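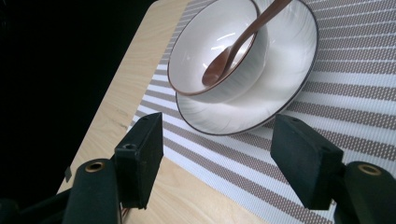

Making a Flemish Twist String for Your Longbow

So you've got a bow that's nearly finished, or maybe one you bought secondhand with a fuzzy old string on it, and you'd like to make your own. Good! I put off learning this for years and bought every string I shot, and then Imelda Espiritu sat me down one September evening at the Grakemwood range and had me twisting by the time the light went. I've made all my own since, and most of my husband's, and I still use her way of doing it with a couple of changes I picked up later.

You'll need B-50 or some other Dacron thread (please stay with Dacron on an older bow or a wooden one unless the maker says otherwise, the low-stretch stuff is hard on the tips), a lump of beeswax, a sharp knife, serving thread and a serving tool, and something to lay out your strands on. I use a board with nails in it. Plenty of people like a proper jig, and if you've got one, follow the spacing marked on it.

Cutting the strands

We're making a two-bundle string. For most wooden bows of middling weight I use 14 strands, seven to a bundle, and for a light bow I might drop to 12. Check what your thread maker recommends for your draw weight before you cut anything. I like two different colors, one for each bundle, and for a first string I'd really push you to do the same, as it makes it so much easier to see which bundle you're supposed to be holding.

Cut the strands 18 inches longer than the bow, measured nock to nock. That sounds like a lot, and it is, but you lose length at both loops and more in the twisting. Now stagger the ends, so that each strand starts a little farther along than its neighbor. You want the bundle to fade out gently over a few inches. If all the ends stop in one place you'll get a lump there, and the string will go suddenly from fat to thin just past it. My first one looked like a snake that had eaten an egg.

Wax each bundle well, particularly the last foot or so at each end. Rub the wax in and pull the thread through your fingers until it warms and the strands cling together like one cord.

Twisting the top loop

Lay the two bundles side by side and pinch them together 10 inches from the end. The short ends point away from you. Take the far bundle, twist it away from you a few turns until it's tight, then bring it toward you over the top of the other one. Now the other bundle is the far one. Twist that away, bring it over. That's really the whole trick, and you'll do it so many times your fingers will take over and you can listen to the radio.

Keep on until you have enough twisted cord to go around your upper limb. I make mine about three inches, a bit more if I want the loop to slide down the limb easily when the bow is unstrung. Fold it over into a loop, lay each short tail alongside the long bundle of its own color, wax them together, and carry on twisting exactly the same way. Go on for a couple of inches past where the tails run out.

Stop now and then and tug. The cord should feel firm and look even, with no gaps where the colors cross.

The bottom loop

Before you start the second end, comb the two long bundles apart with your fingers all the way down. The twisting you've done will have tangled them together in the middle. Hang the finished loop on a nail, keep both bundles evenly tight, and measure where the second loop should start. Yours will stretch, so err on the short side. Make the loop just as you did the first, only a little smaller, twisting in the same direction.

When you take it off the nail, put 20 turns or so into the whole string, going the way that tightens the loops. Never the other way! Untwisting it can let the loops slip, and that's a nasty thing to have happen at full draw.

Stretching and serving

String the bow carefully, look at both loops to be sure they're seated, and check your brace height. Too low, take it off and add turns. Leave it braced for an hour if your bow is happy with that, then check again and adjust. Draw it a little way and ease it back a few times (no dry firing, please), and look at the loops once more before you shoot.

Once it has settled, serve the middle. I start a couple of inches above the nocking point and go down far enough to protect the string where it meets my arm guard. Bury both ends of the serving thread under the last wraps and trim them close. Then tie on your nocking point, go shoot a few dozen arrows, and check the brace height again when you get home.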